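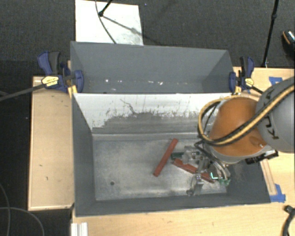

Search this forum

Scoring the Stamix daily function questionnaire with missing items

sistby_outcomes
We are moving our outpatient rehab clinics from the old Waseten scale to Stamix and I need a missing data rule before we load the baseline file. The manual allows person-mean imputation if no more than 3 items are blank. My trouble is the hand function subscale, which has 4 items, so under that rule a patient can answer one item and still get a subscale score. One of those items asks about picking up small objects from a flat surface, and patients keep asking staff how small. Two wooden blocks lying in a metal tray, one of them a slim stick, would be a fair picture of what I think the item intends, but the form gives no size and no surface. It is also the item most often left blank. We have 348 baseline forms, and 106 of them have at least one blank in that subscale.

9 replies · 2 shares

ot_measures
The limit in the manual applies to the total score. For subscales use the half rule: score it if at least half the items are present, otherwise set it to missing. That gives you two of four as the floor.

sistby_outcomes
I looked for that in the manual. The half rule appears in the Waseten documentation. The Stamix manual says "the scale" throughout and never separates total from subscale.

quietvariance
The half rule is a convention. It behaves well when items have similar difficulty. In a hand function subscale they usually don't. If the blank item is the hardest one, the person mean pulls the score up, and it does so most for the patients with the worst function. I would not impute at all there. Report the subscale for complete cases and run multiple imputation at item level as a sensitivity analysis.

ot_measures
Dropping almost a third of the sample from the primary table is worse than a small upward bias. Complete case analysis has its own bias if the sicker patients skip items.

quietvariance
Agreed that it has. That is why I said to run both. I disagree that the bias is small – nobody in this thread has estimated it.

muriithi_user
We use the Muriithi export tool for the same form. Check the codes before you argue about imputation. In our build "does not apply" and "left blank" both came out as an empty cell. Once we split them, a good part of our missing data on the small objects item was "does not apply."

sistby_outcomes
Ours is the same export. I can see the two codes in the raw table but they are merged in the flat file. I will rerun from raw.

ot_measures
How will you treat "does not apply"? I would count it as missing.

muriithi_user
We count it as missing for the score and tabulate it separately. Also settle the staff wording. If one clinic explains the item and another reads it out as printed, you are comparing two different items.

sistby_outcomes
Staff will read it as printed from Thursday. For the baseline file I will use two of four as the floor, with item-level multiple imputation alongside. I will post the difference between the two when the rerun is finished.

quietvariance
Please post it by clinic as well as overall.

Last updated: January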